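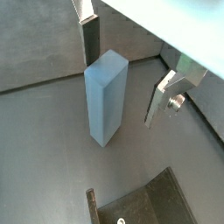 Ticket 588: Blue block too snug in the sorter
Product: Wurkum shape board, green
Opened by: Paweena Prasertsri
Status: Waiting on parts

Hello again, and thank you for being so patient with me! The tall light blue block came from the Stevitz spares box, and it goes into its opening about halfway and then sits there sulking. I tried it 3 times, turned it end for end, and wiped it down with a soft cloth. 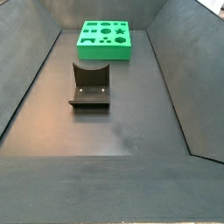 I also wondered about the July heat, so everything went into the cool back room overnight — no change at all, I'm sorry to say.

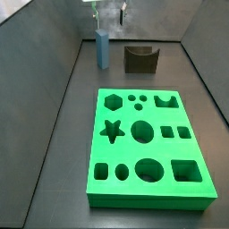 Reply from Pesel Support

Hi Paweena, what a thorough note! Please don't sand the green board. Spare blocks from the older batch can run a bit large, so we're mailing you 2 replacements from our Sombatkul shop. Try each one gently and tell us how it goes.
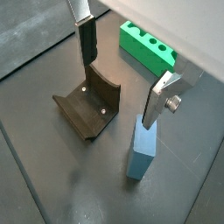 Blue block beside the black cradle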